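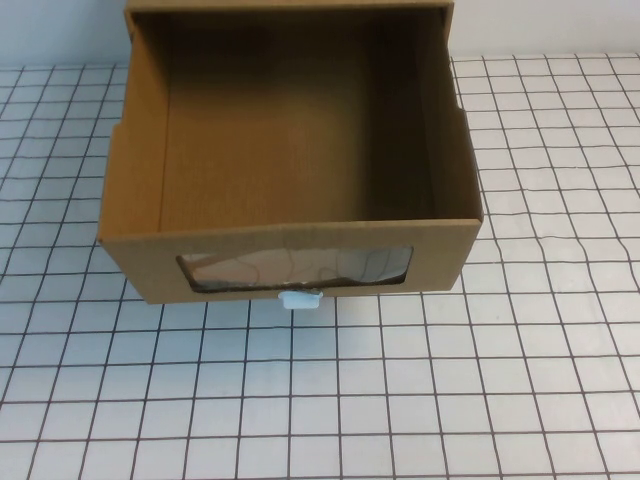

One of the drawer boxes from above, nothing in it yet. Look how clean that floor is!

I've been going back and forth on storage for the sewing corner since November, and what I ended up with is cardboard. Plain brown cardboard boxes, with drawer fronts, little windows and little white pull handles. My friend Tâm Đỗ swore by them (she keeps all her ribbon in hers) and I finally gave in and ordered a set from the Drilum shop on a Friday night, in my pajamas, which is how I buy most things.

They come flat. I'd read that and somehow still pictured finished drawers arriving at the door. Folding took me most of an evening with the radio on, and the only part I grumbled at was the handles, which need more of a push than you'd think. I paid 25 dollars for the set, and the Mirow plastic towers I'd been eyeing were a good bit more than that, so a sore thumb seems fair.
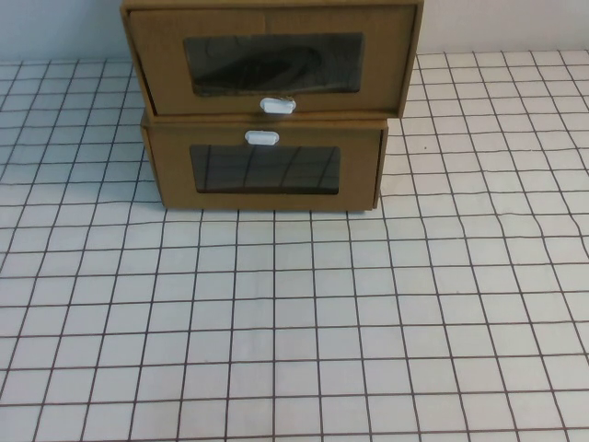 Stacked two high, with the top one sitting a bit askew on the one below. I'm leaving it.

The windows are what sold me. I am a person who labels things and then never reads the labels, so being able to peek in without opening anything is a big deal. You don't get a crisp view through the film, but I can tell a heap of yarn from a pile of folded cotton and that's plenty for me.

What's going in them? So far the plan is thread and bobbins up top, because I reach for those every single time I sit down, and then fat quarters underneath. I went through my button jars last week and sorted out 156 that I'd like to keep near the machine (the rest can stay in the closet, they've been fine there for years). Zippers are still undecided. They never lie flat and they tangle with everything, so they may end up in their own box with the bias tape. 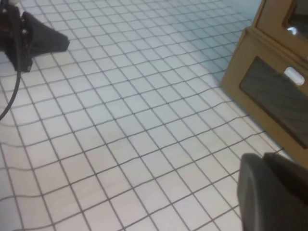

A few people asked about weight. I wouldn't put a stack of quilting books in one, but fabric is fine, and so are patterns if you stand them up. I had 210 paper patterns at last count, mostly from my aunt and mostly for sleeves I will never wear, and I'm trying to get that number down before I give them a drawer of their own. If anyone wants a whole lot of Szczepańska coat patterns in small sizes, please write to me, I mean it!

I did think about painting the fronts. There's half a can of Jallow chalk paint in the garage in a kind of dusty green, and I held the lid up against the cardboard a couple of times. For now they're staying brown. I like the plain look more than I expected to, and paint on corrugated board can go wavy if you put it on too wet (ask me about the magazine holders).

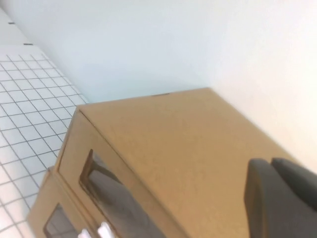 The flat tops are handy too. I can see myself putting the pincushion and the good scissors up there while I'm working, and my tea, although Tâm says absolutely no tea near cardboard and she's probably right. Next up is the shelf they'll live on, once I've cleared off the old wrapping paper. I'll add more pictures when the drawers are filled.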